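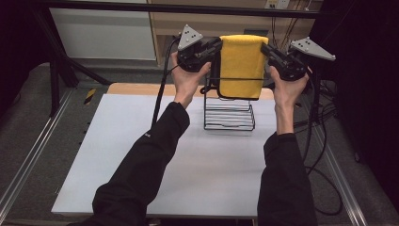 A folded yellow towel held between two hand-held grippers over a wire rack at the Ornby lab.

Research News | Robotics

Ornby group reports towel result, advises caution

September 23, 2023 - Ornby today released results from its Skorix study, which asks whether a robot can learn to hang towels from demonstrations people give with hand-held grippers. The trained arm hung the towel correctly in 13 of 100 tries.

"I would not call that a working method," said Noura Khalaf, who led the study. "One towel, one rack, one table. We don't know what it learned."

Co-author Jae-hoon Han doubts that more demonstrations alone will help. Doubling them in July added two successes - too few to mean much.

The group makes no claim about other fabrics or about homes. Raw logs, including the failed tries, are available on request from Nizar Obeidat at Ornby.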